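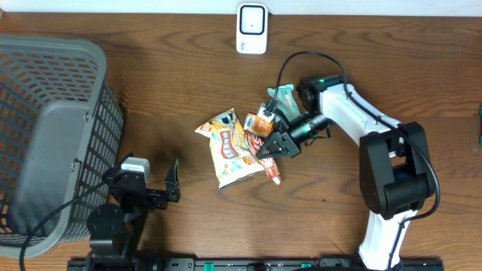 5.2 Failures the success score did not count

The Jernent controller came to us with a claim that its grasp check catches a bad pick before the arm leaves the table. We doubt that the claim holds outside the goods it was tuned on. Jernent was tuned on the Nudico set, which is made up of stiff boxes, and a stiff box gives the fingers a clean stop. Snack bags do not. A crinkled bag can fold between the fingers and leave the motor current looking much as it would with a box in hand.

We ran 59 trials with mixed snack packages and a basket as the goal. The controller reported success in all but 10 of them. Mehrangiz Azimi then went through the logs by hand and marked 16 more as failures. In most of these the gripper had closed on a fold of film, lifted, and lost the bag on the way over. The check had already passed by then and was not run again. The arm carried on to the basket, opened its fingers over it, and wrote a success to the log.

We first blamed the current threshold and raised it in April. This made things worse in a different way. With the higher value the fingers squeezed small cartons hard enough to dent them, and the number of false passes on bags hardly moved. We put the old value back, and all results in this section use it.

The wrist view was supposed to be the second line of defense. We are less sure of it than the Jernent authors are. At the approach pose the fingers take up the lower corners of the view, and a bag lying near one of them is partly covered at the very moment the detector has to judge its outline (Figure 7). The basket wall adds a lattice of dark bars that the Meng detector twice labeled as an object to be picked. 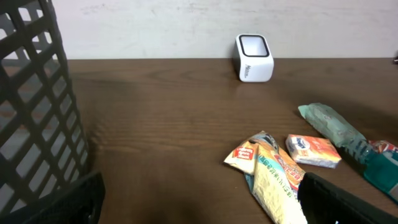

Figure 7. Wrist camera view with the mesh basket at left and the snack packages at lower right. One gripper finger covers part of the yellow bag.

The second of those labels led to the only stop we class as a safety matter. The arm drove a finger toward the basket wall and kept pushing for 30 control steps before the force limit cut in. Nothing broke. Still, the limit is described as immediate in the Jaletti driver notes, and in our log it plainly was not. We have asked for the filter settings behind that limit and had no answer when this section was written.

Until the check is repeated during the carry, we would treat any success rate the controller reports for itself as an upper bound, ours included.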